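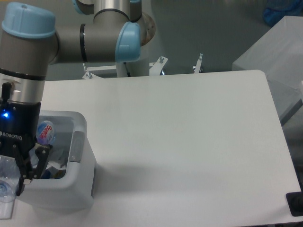 Cubeta de sobremesa Prarell: reseña tras varias semanas de uso con envases

La Prarell es una cubeta rectangular de plástico blanco, de paredes gruesas y cantos redondeados, pensada para recoger envases ligeros junto al puesto de trabajo. Precio pagado: 65 euros el juego de 2 unidades. Se ha usado a diario sobre una mesa blanca, con botellas de agua, film y envoltorios.

Capacidad. El fabricante no declara volumen en litros, solo la referencia de pieza (1561 para la blanca, 1713 para la gris oscuro). Con botellas sin aplastar se llena pronto: el film arrugado ocupa el fondo y lo que entra después queda de pie o asomando. Si se aplastan las botellas y se cierra el tapón, el vaciado pasa de dos veces por turno a una.

Asa. Es un rebaje gris en la pared lateral. No sobresale, no engancha mangas y permite pegar la cubeta a otra. A cambio, solo admite las yemas de los dedos y con guantes gruesos el agarre es escaso. Para trasladarla llena conviene sujetarla también por debajo.

Limpieza. Las esquinas redondeadas interiores se repasan con un paño sin dejar restos. El plástico blanco, en cambio, muestra cualquier gota de refresco. Tras el primer mes tenía arañazos finos en el borde — visibles a contraluz, sin efecto en el uso.
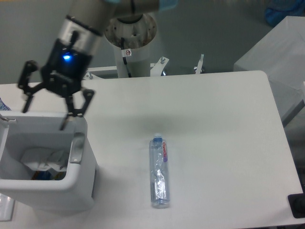 Departamento de Envases y Residuos — Starent

Estabilidad. Vacía pesa poco y sobre una superficie lisa se desplaza con un golpe lateral moderado. Con carga normal no se mueve. No trae pies de goma; se han añadido cuatro topes adhesivos de ferretería y el problema ha desaparecido.

Tipo de residuo. Funciona bien con botellas y envoltorios. Con envases largos que sobresalen del borde pierde sentido, pues acaban cayendo a la mesa. Una botella tumbada en el centro del tablero, con la etiqueta todavía puesta, sigue siendo la pieza más incómoda: rueda poco si está arrugada, pero ocupa más que todo el film junto.

Comparación. La Akanda, que usábamos antes, tiene asas exteriores más cómodas y paredes finas que se abomban al levantarla. La Prarell no se deforma. Para quien vacíe la cubeta muchas veces al día, la Akanda cansa menos las manos; para dejarla fija, la Prarell es mejor compra.

Valoración: recomendable, con reservas por el asa.
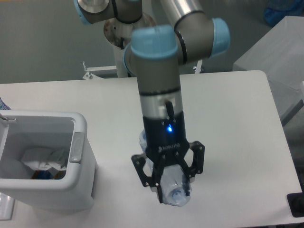
¿Hay que quitar la etiqueta a las botellas antes de echarlas?
Depende de la planta que recoja el material; la nuestra las acepta con etiqueta y tapón, siempre que estén vacías.

Comentarios (3)

Sabina Paul
¿Se pueden apilar vacías? En la ficha no lo pone.

Gianni Carbone
Sí, pero encajan muy justas y cuesta separarlas. Yo pongo un cartón entre las dos.

Abílio Falcão
Compré la gris en mayo y disimula mejor las manchas. Del asa opino lo mismo, con guantes es un incordio.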